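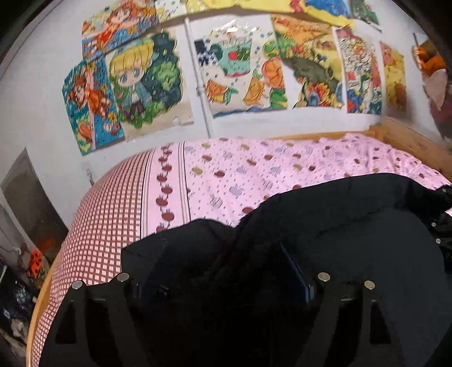 How does the software know how wide the jaws are open when all it has to go on is video? It works the opening out from the picture, by finding the same few points on each jaw in every single image and measuring how far apart they sit, and then turning that distance into millimetres using a short calibration done at the start of the day.

Hotis News | Tools | Notes | People | Back issues | Contact

From the tooling corner: the new opening tracker, and some thoughts on dark cloth

11 October 2018

Hello again from the software end of the building, where the kettle has been mended and we have at last merged the piece of work that Leidy Grajales has been nursing along since January. Those of you who only come to these notes for the release numbers will find them near the bottom, but I do hope you'll stay for the rest, as there's a good deal in this one that touches on how all of us record and label, and I have been looking forward to writing it up.

For anyone who has joined lately, the hand-held gripper feeds two programs. Grulham takes the raw video and works out where the gripper was in the room and how far open its jaws were, moment by moment. Danladi takes what Grulham produces and learns from it, so that a proper arm can have a go at the same job later on. Everything Danladi knows about grasping it has learnt from Grulham's numbers, so if Grulham says the jaws were closed when they were half open, Danladi will believe it (bless it) and will cheerfully try to pick up a coat with a shut hand.

The old way of finding the opening was to look for the outline of each jaw. This was written in a hurry, and mostly by me, so I can be rude about it. It looked for large black shapes low down in the picture, drew a line round them and took the inner edges as the jaws. On a pale table top with a mug on it, that worked a treat. Then we began recording in bedrooms, and people will keep dark coats on their beds, and the poor thing went to pieces. With a navy-black jacket spread under black jaws there is hardly an edge to be found between the two. The outline would wander off along a fold in the cloth and come back with an opening wider than the gripper can manage.

Leidy's idea was to stop looking for the jaws at all and look for the screws. The heads are silver and round, two on each side at the tips of the plates, and against all that matte black they stand out as bright little discs whatever is lying behind. Grulham now searches for those four first, fits a small rigid pattern to each pair and only afterwards worries about the plates. It is also much quicker, which I hadn't expected, and which pleased Osaze Bassey no end as he is the one who has to share a machine with it.

Of course there was a snag. Clothes have shiny bits too. A metal snap button on a jacket is small, round and bright, and to a detector that has been told to like small, round, bright things it is a lovely sight. The first version latched on to buttons with real enthusiasm. Two changes sorted most of this out. The first is that each pair of screws must keep its own spacing, allowing for the bend in the lens, so a button on its own can't stand in for a screw unless it happens to turn up in exactly the right spot. The second is that the screws barely move in the picture except along one short path as the jaws open and shut, while anything on the bed slides about as the person's hand moves. Grulham holds on to a candidate for 12 images before trusting it, and a button hardly ever keeps up the act for that long.

I ought to say a word about the bend in the lens, as Musa Balogun asked me about it over lunch and I gave him a rather muddled reply. The lens is very wide, so straight things bow outwards as they get near the rim. The rail of a bed comes out as a curve, and a checked blanket looks as though it has been pulled over a barrel. We used to flatten the whole picture before doing anything else, and it cost us time and smeared the corners something dreadful. Now we leave the picture as it is and bend the pattern instead, so that the sums are done in the same curved world the camera lives in. Only the screw positions are straightened, right at the end, and there are so few of them that it costs next to nothing.

The position tracking has had some attention too, though less of it. This is the part that tells us where the gripper was in the room, and it does so by following bits of the background from one image to the next. It loves a busy wall. A white bedroom wall papered with children's drawings in marker and crayon is about as good as it gets, with torn edges and strong colours everywhere and none of it moving. What it does not love is repeating pattern. A grid of small pink squares gives it hundreds of corners which all look like one another, and it will now and then match a square to its neighbour and decide the gripper has hopped sideways. Printed apples in rows are kinder, being in different colours, but they have the same trouble in a milder form.

Halima Oyelaran has dealt with this by having Grulham check how alike its own landmarks are before it uses them. If a corner has several near twins close by, it is given less of a say, and if a landmark is one of a kind it is given more. She tried it on the 209 recordings we keep as our awkward set, and the sideways hops went away in all but 13 of them. Those that remain are nearly all blank walls with patterned bedding, where there is nothing else to hold on to, and she would like to hear from anybody with a bright idea. She has promised cake, and I have it in writing.

Cloth itself is the other thing that counts as moving background, by the way. Once a jacket is lifted, any landmark on it is telling fibs about where the room is. Paavo Toivonen has written a first attempt at spotting this, which groups the landmarks by how they travel and keeps the largest group that agrees. It is in the release but switched off. It gets in a tangle when the garment fills most of the view, as the garment then wins the vote. Please do turn it on and send him the results if you have half an hour, but don't use it for anything you mean to train on.

A few practical bits for those of you who look after recordings. You will need to run the opening calibration again after updating, as the old files measured between jaw edges and the new ones measure between screws, and the two do not match. Open fully, close fully, three times, slowly. Grulham will refuse an old file and say so in plain words. If you put a fresh set of plates on, do please wipe the screw heads, and don't colour them in with a marker pen to cut down the glare, as one of us did last winter with the best of intentions.

Labels in Danladi stay as they were. The one addition is a confidence value beside every opening, which the training script will read if it finds it and ignore if it doesn't. We would suggest leaving out stretches where it stays low, but we haven't settled on a cut-off and would sooner not print a number that gets copied about for ever.

The release is Grulham 12, and it is on the Narklow server in the usual folder with the notes alongside. Version 11 will stay put until everyone has moved over. Leidy is giving a walk-through in the small meeting room for anyone who'd like to see the pattern fitting done step by step, and she says questions of any size are welcome. Put your name on the sheet by the door so that we can find enough chairs.

We use cookies to remember your reading preferences and to count visits to this newsletter. By carrying on you agree to this. Accept | Change settings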